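Subject: Re: [print-entrants] Brochure category - what goes on the back of the sample?
From: Rajitha Dewan
Date: August 19, 2022

Hi all, quick one between meetings, sorry for the bullet-ish reply
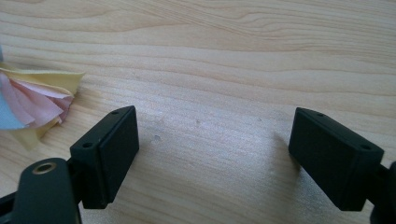
Pale wood, wavy grain

Right. Three things came up on this thread and I'll do them out of order.

Labels. Yes, still the small white ones, bottom right of the back cover. Pencil is fine if the stock is uncoated. Please don't use the big parcel labels, we had to peel one off a Nutelness brochure in March and it took half the varnish with it. The studio were nice about it but they'd only had a short run done.

Entry numbers. The number you want is the one in the confirmation email, NOT the one on the invoice. Ours is 3765 on the email and something completely different on the invoice, and I did send the wrong one in first time round. If you've already posted with the invoice number, write to the entries desk with both and they'll match it up. Don't send a second sample.

Then the one Koreo asked, which I'll quote so it makes sense:

> We have a brochure that was printed in two versions, one for
> the trade and one for the public. Same cover, same designer,
> the inside is different from page 9 on. Is that one entry or
> two? The guidelines say "a single publication" but then the
> paragraph on series talks about "parts issued together". We
> are inclined to put it in as a series but the fee is higher
> and we don't want to pay that if the judges will only look at
> one of them anyway.
>
> Also does the 45 word limit on the client statement include
> the title? The form cut ours off.

One entry, I think, if you pick one version and say in the notes that the other exists. Two if you want both judged. Series is meant for things with a shared name and at least 2 parts that a reader would be expected to have all of, and no one is going to have both of yours. That's how Navaratnam were advised last year with their seed catalogues anyway, they went in with the trade one and got shortlisted. I'd ask the desk to confirm in writing though, I'm only going off what they told us and it was over the phone.

Word limit - title doesn't count but the form thinks it does. Take the title out of the box, it has its own field further down. Ours was 57 with the title pasted in and it just chopped the end of the last sentance, no warning. Hyphenated words count as one by the way.

Someone else asked off list about foreign language work. Fine, but you need a translation of the cover and the contents page, plain typed sheet, no need to lay it out. Goes in the same envelope, unstapled.

Packing - board on both sides if it's saddle stitched, they arive bent otherwise. We use the grey board that comes in with the paper samples. Last time ours had a crease right down the spine and I'd rather the judges were looking at the typography.

Still don't know about returns. The form says samples can be collected, the guidelines say they're kept. I've asked. If the only good copy of something is the one you're sending, maybe wait till I hear back.

And the Wollimar people wanted to know if a reprint with a new cover counts as new. Depends on the date inside, I think? Anyone entered one of those? I can't find it in the rules anywhere and I've read them twice now.

Got to run, back on Monday

Rajitha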